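Kazimír Sýkora was supposed to be on a plane on Saturday. Instead he was in the kitchen of his rented house outside Hobart, making soup for eleven people and telling everybody to take their shoes off.

The singer, who became known to Australian viewers in the second season of the talent show Wavia, married his long-time girlfriend in April, in a ceremony so small that his own manager learned of it by text message. "I was at the dentist," says Murray Costigan, who has managed him from the beginning. "My phone made a noise and it was a picture of two rings on a bread board. I could not even answer, my mouth was frozen."

The bride, a ceramic artist who works under the name Su, does not give interviews and asked that her full name stays out of this article. She did come into the room two times while we talked, once with tea and once to correct her husband about the colour of her dress. It was green. He had said blue.

They met before the fame, when he was singing in hotel bars for tips and she was selling bowls at a weekend market. For the first year they shared a flat above a tire shop with his friend Radek Šimko, who played drums and paid the rent more often than the others. Šimko was best man. His speech, according to several guests, lasted longer than the ceremony and included a part in Slovak which he refused to translate.
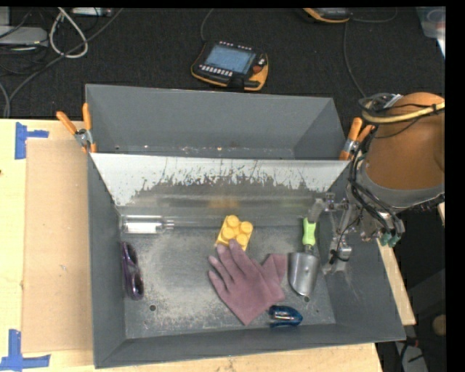 The metal bin, with its two compartments and its scratched divider.

Then came the show, and after the show came the difficult part. Sýkora finished in third place and lost the recording contract to a duo which separated within the year. His first single, Wadenine, was released with almost no promotion and sold 536 copies in its first month. He remembers the number because Costigan wrote it on a birthday cake.

"At that time I was angry with him for the cake," Sýkora says. "Now I think it was the right cake."

What changed his luck was a small role in the television drama Stodent, where he plays a music teacher with a gambling problem. The producers wanted somebody for two episodes. He stayed for the whole series, and the old single, which he sings in the final scene, was suddenly on the radio in the mornings. The tour this winter begins with a hall of 2,000 seats and ends with one of 3,000.

There were rumours, of course. Last year a gossip site wrote that he was living with a co-star from the drama, and a photographer waited at the end of their street for most of a week. Su brought the man a sandwich. The story was later removed -- without an apology, Costigan is careful to add.

The couple have no plans for a honeymoon before the tour is over. They would like to go to Portugal, where the guitarist Gonçalo Bastos, a friend of both, has offered them his mother's house by the sea. Su wants to see the tile workshops. Her husband wants to sleep.

About children he only smiles and looks at the soup. A second album is more certain: nine songs are written, and he played one of them for me on a guitar with a missing string. It was slow and had no title yet. From the next room Su called that the second verse was better before, and he went to ask her which version she meant.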